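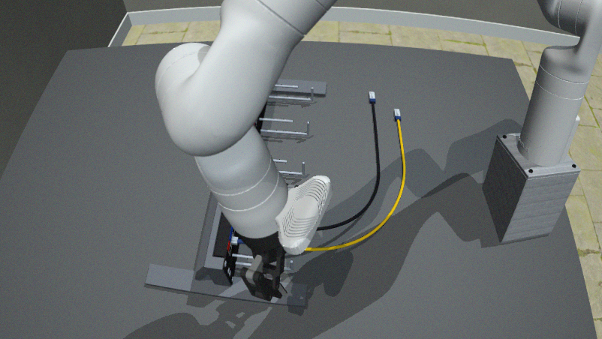 工单 627
标题：二楼Clunia客户端反复掉线，下午尤其严重，电话也断
报单：Golshifteh Vahidi（Drenevell 二楼，订单组）
处理：Jong-dae Bang 接手，我跟
优先级：原来是中，后来改高
状态：见最后

报单原文（贴过来，没改）：
“Clunia又掉了。今天上午两次，午饭以后就没停过。弹窗说‘与服务器的连接已丢失’，点重试有时候行有时候不行，不行就得整个退出重登，没保存的订单就没了。我旁边几个人也这样，靠窗那排好像没事。电话打到一半对方说听不见我。上周报过一次，你们说重启一下，重启了，没用。麻烦这次来个人看。”

上周那张单子我翻了，确实就写了“已建议用户重启，关闭”。不应该这么关。两张合并，以这张为准。

第一天

09:10 远程看了Golshifteh的机器。有线，千兆，IP正常，DHCP拿的，租约没到期。网卡驱动是旧的但不算太旧。事件日志里有网卡断开又连上的记录，但只有两条，和她说的次数对不上。所以多数时候链路没断，是上层断了。先记着。

09:25 问Clunia那边服务器有没有问题。服务器在机房，CPU闲，内存够，数据库没锁。服务端日志里一堆“client timeout”，来源IP全是二楼的，一楼和三楼一个都没有。那就基本可以不看服务器了。

09:40 从她机器ping网关，200个包，丢11个。延迟平时很低，丢之前会突然跳上去。从一楼ping同一个网关，一个不丢。

09:55 怀疑无线有线同时连着抢路由，之前别的楼层出过。让她把无线关掉。没变化。

10:15 Jong-dae怀疑IP冲突。查了二楼交换机的ARP表，没看到重复MAC。DHCP日志也干净。排除（后来也没再冒出来）。

10:40 登二楼接入交换机，Tarden的那台。看端口计数：
- 用户口大部分干净
- 11口 CRC错误一直在涨
- 上联口 有late collision

late collision这个就很说明问题，千兆全双工的口不该有这东西。但是当时我先盯着11口去了，绕了一圈。下次记住先看上联。

11:05 11口接的谁？标签掉了。文档里写的是“会议室打印机”，打印机早就搬走了。拔掉11口的话不知道会断谁，先不动，等午休。

11:30 临时办法发给Golshifteh：Clunia里打开自动存草稿（设置—编辑—自动保存草稿，间隔选最短）。至少掉了不丢单。她回：早说嘛。行吧。

12:20 午休，断11口。等。没人喊。二楼走了一圈，靠墙柱子后面有台共享扫描仪灯变黄了，就是它。插回去，灯恢复。

12:35 换了扫描仪到墙面插座那根跳线。清计数器，等了一会儿，CRC还在涨。所以不是外面这根。

12:50 换配线架到交换机那根跳线。还是涨。那就剩中间的永久链路了，墙里那段，或者两头的端接。

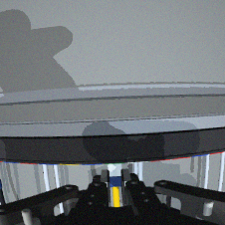 13:10 拿测线仪上。11号链路，第三对线（绿对）串扰不过，长度正常，没有断路。典型的模块打得不好，绞距拆太长，或者有一芯没压到底。这条是Hutchins当初布的，还在保修期里，可以叫他们来。但是他们一般要排几天，等不了。

13:30 自己打开墙面那头看了一眼，端得还可以。问题应该在配线架那头。那个机柜背后贴墙太近，要把配线架前面螺丝松了往外拉才够得到背面，下午有人上班不敢拉，怕带松别的。留到下班。

13:45 回头看上联口。本端显示：自动协商，1000全双工……等等不对，再看一遍，是100半双工。刚才看的是旁边那个口。对端（机房核心）配的是强制100全双工。谁配的？？

14:00 翻变更记录。六月那次换光电转换器的时候，为了排别的故障临时把核心端强制成了100全双工，备注写着“临时，完事改回”。没改回。本端还是自动协商，对面不协商，它就只能猜成半双工。双工不匹配，教科书式的。

也解释了为什么下午严重：流量小的时候感觉不出来，两边同时发的机会少。下午订单组批量导出，扫描仪再往共享盘里扔大PDF，一挤就崩。

靠窗那排为什么没事：他们走的是另一台交换机，从三楼下来的，历史原因。

14:15 给Golshifteh打电话说找到一个原因了，但改上联要断一下二楼，问什么时候合适。她说现在就断吧反正也是断的。还是约了下班后。Jong-dae去跟二楼其他组打招呼。

14:30 先提变更申请。回退方案：核心端口改回强制100全双工，就是现状，再坏也就这样。

17:50 开始。人基本走完了，有一位还在打电话，等他打完。

18:05 核心端口改自动协商。链路断，起来，1000全双工，两端一致。本端再确认一遍口号（这次没看错）。保存配置。一定要保存，六月那次要是反过来忘了保存，重启也就好了，偏偏那次存得很认真。

18:10 清计数器。从Golshifteh的机器再ping，200个包，0丢。延迟平的。

18:15 做个压力：从二楼往共享盘拷一个大目录，同时开着ping。拷贝速度比下午快了一大截，不丢包。late collision没有再增加。

18:30 拉配线架。背面的扎带扎得太紧，剪了几根才拉得动。11位后面绿对拆开的那段是挺长，白绿那芯看着就没完全进卡槽。剪掉重打，留短。旁边几位顺手看了，外观没问题，没动。

18:50 复测11号链路，全项通过，余量还行。报告存到工单附件了，文件名里带端口号，好找。

19:00 插回去，清计数，扫描仪扫了一叠纸，CRC为零。收工。
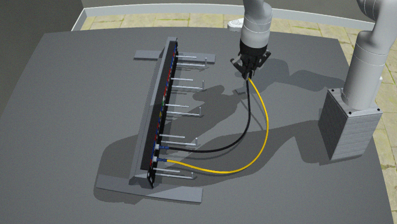 图：配线架治具，端口处有红、绿、黄、蓝几种颜色，下面垫两块灰色底板

第二天

08:50 计数器过夜：上联口 0，11口 0。但过夜没流量，不算数，看下午。

09:30 Golshifteh回复：
“早上到现在没掉过。电话也试了，跟仓库打了挺久，没断。不过Clunia放着不动一会儿回来还是要重登，这个也是网的问题吗？”

09:40 不是。这个是另一回事，Clunia服务端有空闲超时，设的20分钟，到点踢人，弹窗文字跟断线那个几乎一样，所以她之前全算成掉线了。跟她解释了区分办法：
“会话已过期”= 空闲超时，正常
“与服务器的连接已丢失”= 真断了，告诉我们，带上时间
她说弹窗长得一模一样谁看得清。有道理。超时要不要调长得应用那边定，已另开单转过去，这张不跟。

10:10 电话断音的问题顺便看了下。话机也挂在同一台Tarden上，语音走的单独VLAN，但上联是同一根，所以一起遭殃。QoS是开着的，双工不匹配的时候QoS也救不了，丢在物理层了。昨晚之后话机的丢包统计归零。让她今天正常打，有断再说。

11:20 有人反馈二楼扫描仪“扫描到文件夹”失败。心里咯噔一下。去看，是他自己密码改了，扫描仪上存的还是旧的。更新，好了。和本单没关系，记一笔免得以后有人翻到这儿联想。

14:00 高峰时段看一次。上联流量上来了，错误0，丢弃0。服务端client timeout列表里二楼的IP没有了。

15:30 再看一次，一样。

16:10 Golshifteh：“下午批量导出做完了，没断。这是这个月头一回一次做完。谢谢，也谢谢Jong-dae。”

第三天

上午照例看计数器，都是0。Hutchins回邮件了，说可以过来把那一排都复测一下，保修内不收钱。约了他们，让他们重点看同一批打的几个位置。我们只重打了11号，别的没测过，只是看了外观，不敢说都好。

补标签：二楼配线架缺的标签全补了，文档里“会议室打印机”改成“共享扫描仪（柱子后）”。

原因汇总（给后面翻单的人）

1. 主因：二楼接入交换机上联双工不匹配。核心端强制100全双工，接入端自动协商落到100半双工。六月临时改动没恢复。已改成两端自动协商，现为1000全双工。
2. 次因：11号永久链路配线架侧端接不良，CRC错误。只影响扫描仪那一路，扫描仪大文件重传多少也给上联添了点堵。已重打，复测通过。
3. 误报部分：Clunia空闲超时，被当成掉线。另单。

以后遇到类似的，顺序建议
- 先看报障的人是不是都在同一台交换机下面。这次要是一开始就按交换机画一下，能省半个上午
- 先看上联口，再看用户口
- late collision出现在全双工环境里，直接查两端协商，别的先放下
- 看口号看两遍
- 端口标签掉了别猜，午休断一下最快，断之前跟人说一声
- 换跳线的时候一头一头换，换一根清一次计数器，别一起换，不然不知道是哪根
- 用户说“掉线”，问清楚弹窗原话，截图最好

遗留
- 核心上还有没有别的口是强制速率的？Jong-dae拉了一份清单，还有两个，一个是老门禁控制器，那个只认强制，不能动，已加备注；另一个没人认领，在查
- 变更系统里“临时”类的改动没有到期提醒。提过需求，没排上，又提了一次
- Tarden这台的告警阈值默认没开端口错误告警，已开，其他楼层的还没开，排到下周做
- 网卡断开又连上那两条事件日志，对了时间，是她自己把网线踢松了，桌子底下。给换了根长一点的，走到桌腿后面去了
- 机柜离墙太近，下次挪机柜时候一起弄，现在不专门挪
- Hutchins复测结果出来以后贴到这张单的附件里，单子可以先关

Golshifteh确认可以关闭。
状态：已解决，待Hutchins复测报告归挡

补一条：Hutchins来过了，那一排测完，又有一个位置余量偏低，没到不合格，他们当场重打了。报告已上传。上联和11口计数器到现在还是0。没人认领的那个强制口也找到了，是以前的考勤机，机器早撤了，口已关。关单。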